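LISTA DE VERIFICACIÓN DE SEGURIDAD CON OBSERVACIONES
Taller comunitario de carpintería de Plarkville
Ficha 53 – Revisión semestral de instalaciones, máquinas y bancos

Responsable de la revisión: Zhuoran Ding
Entidad titular: Fundación Osside
Próxima revisión ordinaria: diciembre

Claves empleadas: C (conforme), CO (conforme con observaciones), NC (no conforme), NA (no aplicable).

1. Accesos y evacuación

1.1 Puerta principal con apertura hacia el exterior. C
1.2 Salida posterior libre de obstáculos. NC
Observación: se encontraron tableros apoyados contra la hoja derecha. Fueron retirados durante la visita, pero la misma incidencia consta en la ficha anterior. Se requiere marcar en el suelo la zona de exclusión.
1.3 Señalización fotoluminiscente visible desde todos los puestos. CO
Observación: el rótulo situado sobre el almacén de barnices queda oculto cuando la puerta del armario permanece abierta.
1.4 Alumbrado de emergencia. C

2. Protección contra incendios

2.1 Extintores con carga y precinto en vigor. CO
Observación: el extintor con número de inventario 126 presenta la etiqueta ilegible. La presión es correcta. Solicítese duplicado a Brollance, empresa encargada del mantenimiento.
2.2 Recipiente metálico con tapa para trapos impregnados de aceite. C
2.3 Acumulación de serrín en canalizaciones y luminarias. NC
Observación: depósito apreciable sobre la bandeja de cables del muro norte. Debe aspirarse; no se admite el soplado con aire comprimido.
2.4 Productos inflamables en armario ventilado. C

3. Máquinas fijas

3.1 Sierra de cinta: resguardo superior regulable. C
3.2 Sierra circular de mesa: cuchillo divisor y cubierta. CO
Observación: el cuchillo divisor está montado, aunque con holgura lateral. Reapretar y comprobar la alineación antes del siguiente uso.
3.3 Cepilladora: paradas de emergencia accesibles. C
3.4 Taladro de columna: llave del portabrocas fuera del mandril. NC
Observación: la llave se hallaba colocada con la máquina conectada. Se advirtió verbalmente a la persona usuaria y se anotó en el libro de incidencias, folio 251.
3.5 Aspiración localizada. CO
Observación: el manguito de la lijadora Liu presenta una grieta reparada con cinta. La reparación es provisional y no se acepta como definitiva.

4. Instalación eléctrica

4.1 Cuadro general cerrado y rotulado. C
4.2 Prueba del interruptor diferencial. C
4.3 Prolongadores sin empalmes. CO
Observación: un prolongador del banco de montaje no dispone de etiqueta de revisión. Queda apartado hasta su comprobación.

5. Equipos de protección y primeros auxilios

5.1 Gafas y protectores auditivos en los puntos de entrega. C
5.2 Botiquín completo. CO
Observación: faltan gasas estériles y el suero ocular ha caducado.
5.3 Uso de guantes en máquinas rotativas. C – prohibición expuesta y respetada durante la visita.

6. Tableros y superficies de trabajo
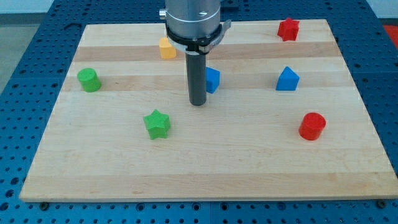
Plarkville, 20 de julio de 2024

6.1 Tableros encolados de madera clara: estado de juntas y cantos. CO
Observación: los tableros de listones de arce se inspeccionarán por ambas caras antes de pasar por la cepilladora. Toda junta abierta obliga a retirar la pieza y a identificarla con etiqueta roja.
6.2 Mesas metálicas perforadas: estabilidad y tornillería. C
6.3 Bancos de madera: prensas y topes. CO
Observación: el husillo de la prensa del banco de la entrada gira con dificultad. Limpiar y engrasar.
6.4 Restos de cola y astillas en superficies de apoyo. C

7. Medidas correctoras

Las partidas calificadas NC deberán quedar resueltas antes de la reapertura del turno de tarde. Las calificadas CO se atenderán dentro del plazo ordinario de mantenimiento, salvo la 3.2, que tiene carácter previo al uso de la máquina. La orden de trabajo 976 agrupa todas las intervenciones; no se abrirán órdenes separadas.

El cierre de cada partida exige firma de quien ejecuta y de quien comprueba – no podrá tratarse de la misma persona.

Firma de la persona responsable: Zhuoran Ding
Copia para: Fundación Osside; Brollance (únicamente apartado 2)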